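Home | Forums | Arms and Grippers | Kits and Services | Search

Skovent tabletop arm kit — worth it with the Coltia teaching service?
Last updated 29 April 2023

hendel_bench
Has anyone here had the Skovent kit for more than a few weeks? I'm looking at the version with the two-fingered gripper and the wrist camera. The shop wants 211 extra for the Coltia teaching service, where you record your own runs and they send back a trained policy. I only want it for clearing a desk at the end of the day: headphones, cables, cups.

rfabbri
I've had mine since October, with the service. The arm is fine. It holds its position, and the fingers close evenly once you have done the calibration twice (the first pass never takes on mine). The weak point is the camera. Indoors in the evening it smears as soon as the wrist turns at any speed, and coloured light makes it worse.

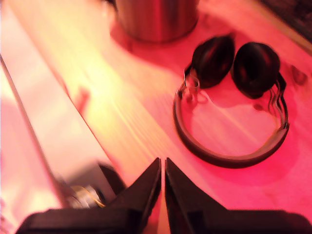 Over-ear headphones are a hard thing to ask of it. The band is thick enough to grip, but the sliders and wires beside the cups are thin, and you don't want a fingertip going through there. I record all my runs coming in over the band now, and I've set the wrist speed to the lowest step.

Rebecca Fabbri

oldrusso
Disagree about the camera. Mine is sharp enough if you fix the exposure in the settings and leave it fixed. On auto it opens right up in a dim room and of course you get blur. That's on page 2 of the setup sheet.

rfabbri
I did fix it. Then the black parts went so dark that the policy couldn't find the ear cups. You can have one or the other under a pink lamp.

oldrusso
Then use a white lamp while it works.

hendel_bench
I'd rather not light the room like a garage for a headset. How many runs did Coltia ask for?

rfabbri
2000 for a full desk. They'll take fewer for a single object but the policy I got back from a short set was poor. It went for anything dark.

tin_lid
I'd skip the service altogether. I bought the Hendelness fingers, which are softer, and drive the arm by hand from the leader unit. No good if you want it to tidy up on its own, obviously. The Skovent fingers are stiff and they mark things — I have a scratch on a lamp base from them.

oldrusso
The stiff ones are better for cables though.

hendel_bench
Thanks all. I'll order the plain kit and try it with a white lamp first. Does the 211 price still apply if you add the service afterwards?

rfabbri
It did when I asked. Get it in writing.

10 replies | 2 shares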